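3.2 Collecting the demonstrations

All demonstrations were recorded by remote control. The operator sat at a second bench, out of reach of the arms, and moved a pair of handheld leaders while watching the head camera and the two wrist cameras on a monitor. We tried guiding the arms by hand in an early pilot on the Flilanine bench, but the operator's own hands kept blocking the wrist views, and those recordings were dropped.

The plug task needs both arms. One steadies the power strip while the other picks up the plug, turns it and pushes it into a socket. Without the steadying arm the strip slid away as soon as the prongs touched it. Operators were told to bring the steadying gripper to the strip early and leave it there — they were free to choose everything else, including the order of approach and the speed.

We recorded 100 demonstrations with 9 operators, two of whom had used the Flulonier control software before. The plug was put down at a new place and angle before each run. A run was stopped and marked as failed if the plug left the table or if the operator asked for a restart. There were 21 failed runs, which are kept in the dataset under a separate label and are not used for training in Section 4. Most came from the turning step, where a small error in wrist angle is hard to judge from the monitor. Finbarr Nic Giolla checked the labels against the recordings.
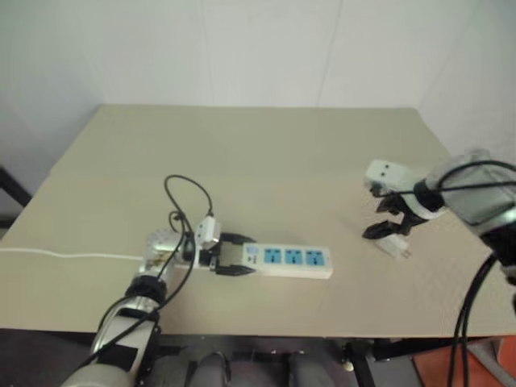 Figure 2. Head camera view during the plug task, with the left gripper at the end of the power strip and the right gripper above the plug.

Joint positions and gripper openings were stored with every camera image. Pauses at the start and end of each run were trimmed, but pauses in the middle were left in, as operators often stopped there to line up the prongs.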